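From: Angus Lennox
To: vedstead-letterers
Date: 26th October
Subject: Re: [vedstead-letterers] Spacing before a show card, and which chalk pens

Prasanna Uddin wrote:
> I have a 19-word menu heading to letter for the Gallardo cafe and I
> keep running out of room on the right. I end up squashing the last
> word every single time. Do people rule everything first or just go
> for it? Also, has anyone tried the Pernix pens on a painted board?
> Mine went streaky on the second coat.

Prasanna, I am so glad you asked this, because spacing is my favorite part of the whole job and I could talk about it all day!

I do rule everything, but very lightly, and only the top and bottom lines of each row. What saved me was writing the whole thing out on scrap paper first at full size, cutting it into strips and sliding the strips around until the row sat right. You find out straight away that the last word doesn't fit, and you've lost a bit of newsprint and nothing else. Once I'm happy I mark the middle of each strip, mark the middle of the board, line them up and work outward from there. The left half runs backward, last letter first, which feels very odd for a day or two and then feels completely normal.

Don't measure the gaps between letters with a ruler, though. An L next to an A needs hardly any room and an H next to an I needs lots. Squint at it. If a dark clump shows up, open it out, and if you see a hole, close it. I turn the strips upside down for this part (an old trick, and a lovely one) so I stop reading the words and just look at the shapes.

On the pens - yes, I've used the Pernix ones, the medium and the wide chisel. They go streaky for me too if I go back in before the first coat is fully dry. I leave mine a good long while, go and make lunch, then put the second coat on with strokes going the same way as the first. Shake the pen with the cap ON. I have a shirt that can tell you why.

For practice I've given up chalkboard completely and gone over to a plain dry-erase board laid flat on a table. You can do a whole alphabet, wipe it, do it again, and your shoulder doesn't complain the way it does at an easel. I did 77 capital S's in one evening last week and the last few were really nice! Flat is also much kinder for learning the long curves, as you can walk around the board and see the letter from every side.

The type of board I mean, flat on a white table: 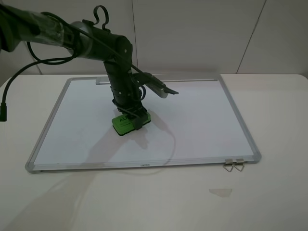
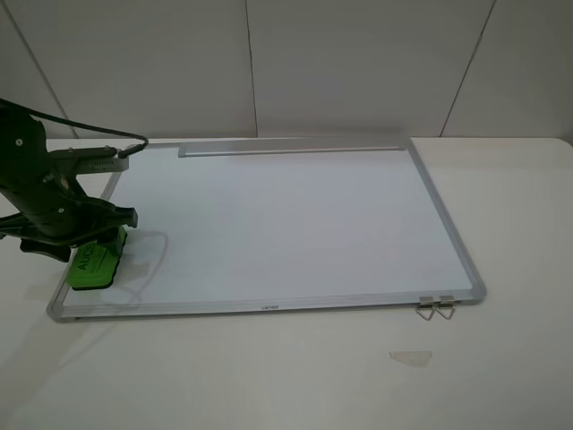

One more thing on the heading itself. Nineteen words is a lot for one line at any size people can read from the counter. Could you talk them into two lines, with the short words (of, and, the) done small and tucked in between? It looks great on a menu and gives you masses of room back. I did the Sevilance bakery board like that in October, and they've asked for a second one.

If you post a snap of your strips before you start painting, I'd love to see how you're laying it out. And tell us what the background paint is, as some of the satin ones just don't like chalk ink.

Angus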